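Buying our first robot arm: your questions, my answers

Last updated October 16, 2026

I run the prototype room at Mollard, and ever since I wrote up our arm purchase in the newsletter I keep getting the same emails. So I've put the answers on one page. I'm not a reseller, I get no commission, and I've made a few of the mistakes I'm going to warn you about.

How did you set the budget?

Badly, the first time! I priced the arm, added a little for shipping and sent it up the chain. Then came the table, the end tool, the guarding, the spare cables, the software seat and the electrician. My second attempt started from the whole cell and worked backward, and that's the one that got approved. If I were doing it again I'd assume the arm is 60 percent of the money and everything else is the rest. That's our split, on our project, so please don't quote me to your finance people as if it were a law of nature.

Did you look at more than one supplier?

We got quotes from Treltura and Keskin, plus a used arm from a shop that was closing. The used one was tempting – really tempting – but it came with no controller warranty and the seller couldn't tell us which software version was on it. Treltura won because their quote listed every single line, down to the mounting bolts. Keskin's was cheaper on page one and then had a second page.

What does the table need to be?

Heavier than you think, and full of holes. I wanted to save money here and reuse an old steel bench, and I'm so glad I was talked out of it. A perforated top means you can bolt down a fixture, decide you hate where it is, and move it before lunch. Ask for the hole spacing in writing and make sure it matches whatever fixtures you already own. Ours didn't match the first batch we ordered, and returning them cost us a restocking fee.

Do I have to buy a fancy gripper right away?

No, and I'd hold off. Grippers are where the catalogs get you. They look wonderful, they cost a lot, and until you know your parts you're guessing. Start with the simplest tool that lets you learn something about reach, speed and positioning. A plain rod will teach you plenty about how close you can get to a part, and if you bend one you won't cry about it. We put 9 hours of trials on ours before I let anybody open a gripper catalog.

What do you use for test parts?

Cheap stuff with different shapes. I budgeted for machined test pieces and then cut that line, and I haven't missed it. Colored plastic building blocks and a wooden board cover most of what I want to try at the start. You get cylinders, cubes, a triangular prism, even a star, and the bright colors help when you're watching from across the room.
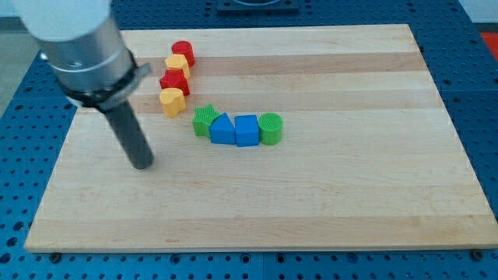 How long should I plan for, from order to first run?

Our paperwork said three weeks. Delivery was fine, and the arm showed up in September right on schedule, but then it sat in its crate for 23 days while we waited on the power drop. Book the electrician before you sign the purchase order. Also measure your doors, and then measure the elevator.

Is the training worth paying for?

Yes, if it's at your site and on your own machine. Treltura offered a classroom version for less money and I'm happy we skipped it. Send two people if you can, so you're not stuck the first time one of them goes on vacation.

What about software fees?

Read this part of the quote twice. We run Flernia for planning the moves, and it's billed per seat, per year. That means it comes out of operating money and not the equipment budget, and my manager was not thrilled to hear that in month two. Ask what still works if you let the subscription lapse.

Should I lease?

We bought ours, so I'm the wrong person to ask about the fine print. I did look at a lease, and the payments were reasonable, but the contract wanted the arm kept in its original location and we move things constantly.

What did you forget to budget for?

Spare cables, a second emergency stop, decent lighting and a cabinet that locks. Also floor tape, which sounds silly until you see what the good stuff costs. I now keep a small line called "bits" in every equipment request, and it gets used up every time.

Can I see your spreadsheet?

Sure – email the prototype room and I'll send you a copy with the prices taken out.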